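What I Found Out About the Skikari Bus Fare Strike
Final report, Politics and Protest seminar

So when I picked this topic in February I thought it'd be a quick one. A town raises bus fares, people get mad, the end. Then I started reading the back issues of the local paper and ended up with more than 60 articles in a folder on my desktop, and I still haven't read them all!

The basics: the Skikari council voted on a Friday to raise the monthly pass, and by the next morning people were sitting down in front of the Briem depot. The paper said 700 that first day. A week later it was 3000, and drivers had started parking their buses and joining in. 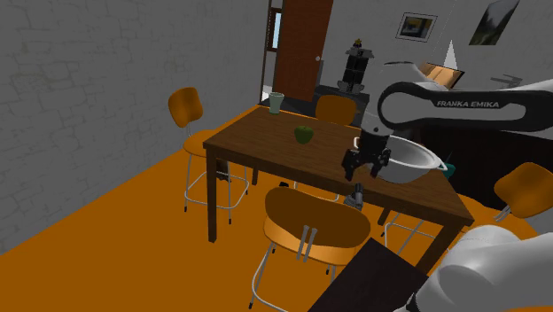 What surprised me most was how split the two sides of the river were. Grarkotia (the older part, with a market going back to 1692) mostly walks to work, so a lot of people there shrugged. Nirnard is all commuters – and that's where the marches started every evening.

My survey didn't go great. I only got replies from Nirnard, so I can't really say what the other side thinks now. I'd fix that first if I did this again, and I'd ask about the school routes too. The council brought the old fare back for students only, and people are still arguing over whether that counts as a win.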